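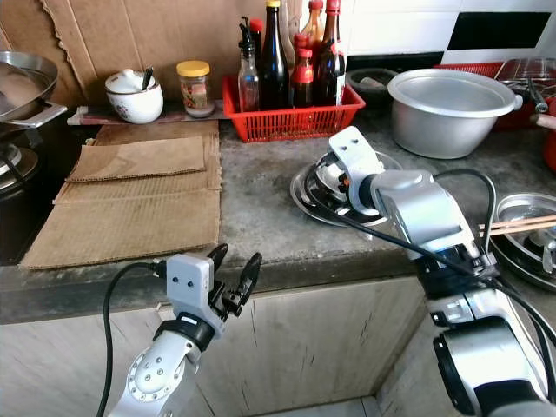 3.2 Storage on and around the counter

Home | Issues | Authors | Search
August 6, 2021 – Akosua Fiadzo and Iddrisu Yakubu
4 min read

The kitchens in the Skorkitstead study were small, and most had concrete counters put in by the household or a local builder. We were interested in where people keep things when there are few closed cupboards. Interviews were done in February by Nana Essien and Marta Marchuk, who asked residents to leave the counter as it was.

Items used at the stove stayed near the stove. In one kitchen, sauces were grouped in a red plastic basket, next to a small jar with a yellow lid and a floral lidded pot on the ledge at the back. Cardboard was put to work as well – one upright piece stood behind the stove area as a backsplash, and flattened sheets covered part of the counter. Residents in other homes told us they replace such sheets when they get greasy, at no cost.

Washing and eating items took up a second area. Metal bowls were stacked, and smaller utensils went into baskets. Large pots had no fixed place in most homes and were left wherever there was room.
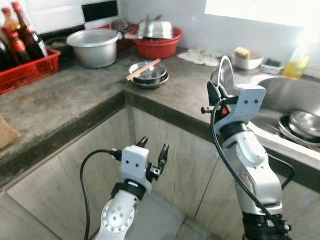
Figure 3. Corner of the L-shaped counter, with a stack of metal bowls, a large aluminum pot and baskets for bottles and utensils.

Baskets came up in nearly every interview. They are cheap, can be lifted out of the way when the counter is wiped, and keep bottles from tipping. Adwoa Laryea, who coded the interview notes, recorded "moving the basket" as a separate step in cleaning. We return to this in Section 4, where the time spent clearing the counter is compared across homes.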